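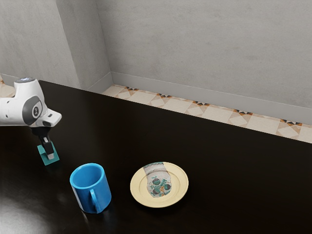 Section 4 – Setting up shared calendars in Clindex

Read section 3 first if you haven't made your user accounts yet. Calendars hang off accounts, so no accounts, no calendars.

You need: admin login, the name of your site as it shows on the billing page, and a list of who gets to see what. Write the list down before you start. Changing it later means going through every calendar one at a time.

4.1 Make the first calendar

1. Log in as admin. Not as yourself with admin rights – the real admin login.
2. Go to Setup, then Calendars, then New.
3. Type a name. Up to 79 characters, but long names get chopped on phones.
4. Pick a time zone. The default is whatever the server is on, probably not yours.
5. Choose Shared. Private calendars can't be switched to shared later on.
6. Click Save. Wait for the green bar at the top before you click anything else.

Note: if Save is grayed out, the name has a slash or a colon in it.

4.2 Add people

1. Open the calendar and click Members.
2. Start typing a name. Accounts with accents come up either way, so Jaaskelainen will find Nelli Jääskeläinen.
3. Pick a level – View, Add, or Manage.
4. Repeat for everybody on your list.
5. Click Send invites. Nothing goes out until you do.

View means they see events. Add means they can put in there own events and change those only. Manage means everything, including delete. Keep Manage to two people per calendar.

Caution: removing a member also removes every event they added. Hand the events over first (4.4).

4.3 Bring in old events

Works with exports from Clekero and Zevano, plus plain .ics files. Spreadsheets have to be saved as CSV with the date in the first column.

1. Export from the old program. One file per calendar.
2. In Clindex, open the calendar, then Tools, then Import.
3. Choose the file. Limit is 2,110 events per file, split it if you have more.
4. Check the preview. Look at the dates, especially day and month the wrong way round.
5. Click Import.

A full file takes a while. Leave the tab open. If it stops partway, use Undo import before trying again or you get doubles.

Repeating events from Zevano come in as single events. No way round this at the moment. Set them up again by hand.

Caution: Import does not ask before sending reminders. Turn reminders off first (Setup, Reminders, Pause all) and back on when your done.

4.4 Hand over events

1. Members, then click the person who is leaving.
2. Click Transfer.
3. Pick the new owner. Has to have Add or Manage.
4. Confirm.

Past events go across too. Attachments stay put for 179 days and then get cleared, so download anything you need.

4.5 Phones

Use the link in the invite – don't search for the calendar by name. Old links from before the February update still open but only show View.

If events are an hour off, it's the time zone in 4.1 step 4. Fix it there, then sign out and in on the phone.

Changes to this section, 30th September: import limit corrected, Clekero steps checked by Kibet Lukumay. Rosenthal sites, see section 9 for your own login page.

Next: Section 5 – Room bookings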